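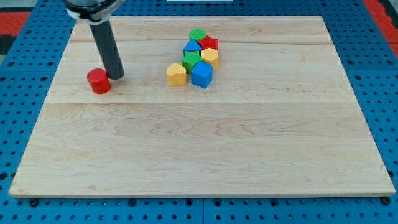

Chapter 4
Sorting and Grouping Solid Shapes

4.1 Scope of the chapter

Chapter 3 dealt with flat figures: how they are named, how their sides are counted, and how two of them are compared. This chapter extends the same methods to solids that can be held in the hand and set down on a surface. The solids used are small blocks of the kind supplied for preschool and early elementary rooms. They include the cylinder, the cube, the triangular prism and the star prism.

A solid block has several attributes at once. Shape, color, height and surface finish can each serve as the basis for a sort. A set sorted by color will usually have to be broken up before it can be sorted by shape. A red cylinder and a red star belong together under the first rule and apart under the second. A green cylinder joins the red cylinder only when shape is the rule in use. The student teacher should be able to state the rule before the first block is moved, and to restate it when a child changes it partway through.

4.2 Terms

Attribute: a property by which blocks may be compared.

Base: the flat face on which a block rests. A cylinder standing on its base is stable. A cylinder on its curved side rolls and has to be treated separately in any layout task.

Cluster: two or more blocks placed close enough to be read as one group.

Isolate: a single block with open surface between it and the nearest cluster. Young children often treat an isolate as "left out" and will move it without being asked.

Prism: a solid with two matching flat faces joined by straight sides. The star block is a prism, although children name it by its outline.

4.3 The work surface

The surface affects the result. A plain wooden board with a clear edge defines the space in which the sort takes place, and blocks outside it are not part of the set. Strong printed patterns should be avoided. Seams between planks are acceptable, but some children will use them as dividing lines, and the observer should record when this happens.

4.4 The Banddale trials

Much of the material in Sections 4.5 to 4.8 draws on classroom trials held in Banddale and Cetutdale. The trials covered 83 children in 21 rooms and produced 289 recorded sorts. Of these, 101 began with color. The recording sheet is reproduced at the end of the chapter and may be copied for class use.

4.5 Before you read on

Place one block apart from a mixed group on a board. Write down two rules under which it would join the group and one under which it would remain an isolate. Keep your answer for use with Table 4.1.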